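Filed under: Makers at Home | Robots & Gadgets

Two Fish, One Arm: A Talk With Jhair Londoño 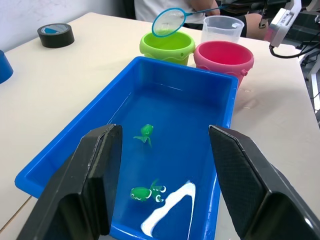

How it began

Jhair Londoño will tell you that he never set out to build a robot arm at all. He wanted to fix a drill press. That was in February, on his second visit to Dravus, the shared workshop behind the old tire place, and the drill press was waiting on a part, so he wandered over to the shelf where members leave the things they have given up on. There he found a box of joints and motors with somebody's handwriting on the lid that said "take me, please."

"So I took it," he says, and laughs, and gets up to put the kettle on before he has really sat down. "I carried it home on the bus. It was heavier than my daughter's school bag, and that is saying something. My wife looked in the box, and she looked at me, and she went to bed."

He is a bus mechanic by trade, and has the unhurried way of a man who has spent a lot of years lying underneath things. The motors were fine, he found, once he had cleaned them. The wiring was another story. He drew all of it out by hand on the backs of old route maps, and after a few weeks of evenings he had an arm that could lift itself up off the table and, most of the time, put itself down again.

The trouble with soft things

The gripper came later, and it is the part he most likes to talk about. There are two black fingers, and one of them has a fine crosshatch on its inner face that he is rather proud of.

"The first pair I made were smooth," he says. "Smooth is lovely to look at. Smooth is terrible. Everything slid out, and what didn't slide out got squeezed like a lemon. Maritza told me to put some texture on them, and I argued with her for a week, and then I put some texture on them."

Maritza Chambi runs the Thursday evening sessions at Dravus, and she was the one who suggested water. Jhair had been practicing with blocks, and the blocks were going well — too well, she thought. A block stays where you leave it. She told him to go and find something that wouldn't hold still.

"I said, like what, a cat?" he remembers. "And she said, go and look in the bath."

What he came back with was a pair of green toy fish, which now float in a blue plastic tub on a white tabletop, with a lime green bucket and a pink one set behind it. The job, when all of it is working, is for the arm to pick up the little fishing net with the blue handle, scoop out a fish and carry it across to a bucket. It sounds like a game for a three-year-old, and he is the first to say so.

"A three-year-old would beat it easily," he says. "A three-year-old would beat it and then drink the water. But think about what's going on in there! The fish moves when you move the water. You move the water when you go after the fish. And then there is the shine."

Glare and puddles

The shine has been the great misery of the spring. Jhair's arm carries a small camera at the wrist, and under the workshop lights the surface of the water throws back bright white streaks, which the arm, in its early days, found much more interesting than the fish. It chased them with real devotion. He tried moving the tub, and then moving the table, and then he asked Heriberto Apaza, who looks after the lights and most other things in the building, whether one row of tubes could be switched off.

"Heriberto said yes right away, and then it turned out the same switch ran the saw room," Jhair says. "So that was the end of that. We learned to live with the shine."

What helped in the end was patience and a great many demonstrations, in which a person works the net by hand and the arm's software keeps a record. By his notebook he has saved 2,313 of them. He keeps 900 aside and never trains on those, so that he has something honest to test against. The best run so far brought up the fish 58 times out of a hundred, and he has the page marked with a bus ticket.

Water does get on the table. He keeps a towel over his shoulder as a matter of habit, and he has moved everything electrical that can be moved off to the side.

What comes next

I asked whether he ever got tired of it, and he thought about that for quite a while, turning his cup around by the handle.

"Tired, yes. Some nights I drive home talking to it, and it isn't even in the car," he says. "But Yesenia — that's my daughter's friend, Yesenia Bermúdez, she's eleven — she came in one Saturday and watched it miss, and miss, and miss, and then it got one. And she yelled so loudly that they came out of the saw room to see who was hurt."

Next he would like to try smaller fish, and after that maybe a sieve and some dried peas. The drill press, he mentions at the door, has been working again for weeks. He still hasn't drilled the hole he went in for.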